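台所のふきん、においが残る前に

印刷する | メールで送る

梅雨どきから7月にかけて、いちばん相談が多いのがふきんのにおいです。うちでも長年悩んでいたのですが、洗い方を少し変えただけで朝の台所がぐっと気持ちよくなりました!

まず、使ったふきんを丸めて置かないこと。夕食の片づけが済んだら、石けんでもみ洗いして、泡が出なくなるまですすぎます。綿や麻の白いふきんなら、そのあと鍋で煮るのがおすすめ。水1リットルに重曹を大さじ2、沸いたら弱火にして7分ほうっておくだけです(アルミの鍋は黒ずむのでほうろうかステンレスで)。火を止めたらそのまま冷まし、水がにごらなくなるまですすいでください。湯気の向こうでお湯がうっすら色づいてくるのを見ると、毎回ちょっとうれしくなります。

色柄ものは煮ずに、酸素系漂白剤を溶かした40度のお湯につけおきを。塩素系と酸性の洗剤は絶対に一緒に使わないでくださいね。

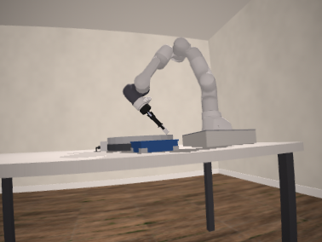

干し方もぜひ見直してみてください。ふきんは半分に折って掛けるより、一枚に広げて端だけを留めたほうがずっと早く乾きます。流しの上に場所がなければ、台所の作業台にタオル掛けを立てるのも手です。画像のような白くて長い台なら、右寄りに背の高いものを立てても左側が広く使えますし、ふきんのしずくが調理する場所に落ちません。わが家はこの配置にしてから、朝にはもうぱりっと乾いています。

すり切れてきたら四つに切って、油よごれのふき取り用に。最後の一回まで働いてもらいましょう!

お問い合わせ | © Foltia 暮らしのページ | ページの先頭へ戻る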